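Home > Opinion > Storage
2 min read | 14 shares | 5 comments

Hang It Before You Fold It

A garment dropped on a pillow is in neither storage nor use. Most bedrooms have a closed wardrobe within reach, and the pillow still wins – doors are a step, and a pillow has none.
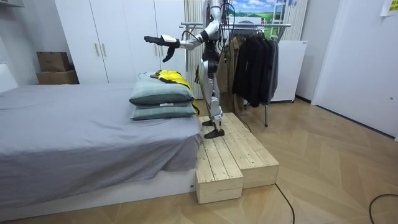 My position is that an open rail should come first. A hanger goes over the rail in one motion, and a sports vest and a winter coat can share the same rack. Folding can wait until there are enough clothes to justify it.
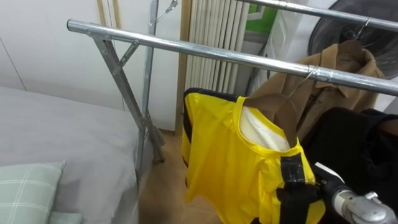
Where the rail should stand

Between bed and wardrobe, if the floor allows.

Filed under: Bedroom, Laundry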